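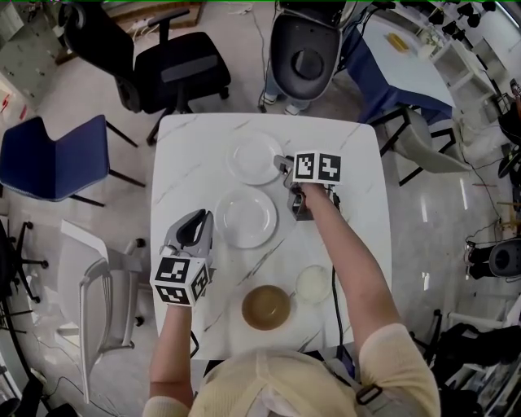

Curnero's second album arrives with a press sheet that uses the word "intimate" four times, and I went in ready to argue. Tornora was recorded over a wet January in a rented house near Trevmont, and the story goes that every song was tracked live, one voice and one guitar. Maybe so. On "Chow," the opener, there are at least two voices, and the one on the left never quite meets the one on the right, like a person at a marble-veined table with one arm forward and the other reaching for the far side. It's a nice effect. It's also a studio effect, and I'd have liked the sheet to admit it.

Pui-shan Yu, who wrote most of the lyrics and sings lead, doesn't sound bothered when I bring this up. "People want the cabin story," she says. "We had a cabin. We also had a mixing desk."

The first album sold 2,000 copies, mostly at shows, and the label wants more from this one. You can hear the wanting. Three of the songs fade out just as they start to get strange, and the single has a chorus I'm fairly sure I've met before, in a car commercial.

Then there's "Porch Light," six minutes long, with hardly any chorus at all. Yu says the label asked for it to be cut. She played it anyway, to a room of 200, and left it on the record at full length.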